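Getting a Musty Cabinet Usable Again

22nd June
By Thongchai Chaimongkol

A cabinet that has sat in a basement or a rental storage unit will smell, and air freshener only covers it up for a day or two. I brought one home from Zapata in February and tried most of the usual advice on it.

Take everything out first, including the shelf liner. Old liner holds more smell than wood does. If it was glued down, warm it with a hair dryer on low and lift it with a plastic scraper. Leftover glue comes off with a little mineral spirits on a rag. Open a window for that part and lay the rag flat outside to dry before you throw it away.

Vacuum the corners, the back panel and the underside of each shelf with a brush attachment. Then wipe everything with a cloth dampened in warm water and a few drops of dish soap. Wring it out hard. Go over it again with plain water and dry it with a towel. Leave the doors open overnight with a fan pointed at the inside.

For the smell itself, put 200 grams of baking soda in a shallow dish, close the doors and leave it 2 days. Stir it and give it another 2 if needed. Activated charcoal works better than baking soda on cigarette smoke. Coffee grounds made mine smell like coffee and mildew, so I would skip those.

If the smell keeps coming back, look at the raw wood. Backs and undersides are often left unfinished, and that is where it soaks in. One thin coat of clear shellac on those surfaces seals it. Let it cure until you can put your nose to it and smell nothing.
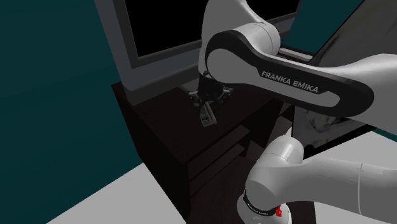
Doors that stick usually have a loose hinge. Tighten the screws before you reach for sandpaper. If a screw just spins, take it out, pack the hole with toothpicks and wood glue, snap them off flush and put the screw back the next day. Drawers that drag want a rub of candle wax along the runners. Don't use cooking oil, it goes gummy.

Pull the cabinet an inch or so away from the wall when you put it back, more if it's an outside wall. Check that it stands level too. A door that swings open by itself is often just a floor that slopes, and a thin shim under one front foot fixes it.

Wait a full day before you load it up. Linens go in last. I keep a bar of plain soap in its paper wrapper on the bottom shelf and change it when I can't smell it anymore.

A tall cabinet should be screwed to a stud, especially if there are kids in the house. The strap kits are cheap and the job takes one drill bit and a stud finder. Put the screw through the solid top rail of the cabinet, never through the thin back panel.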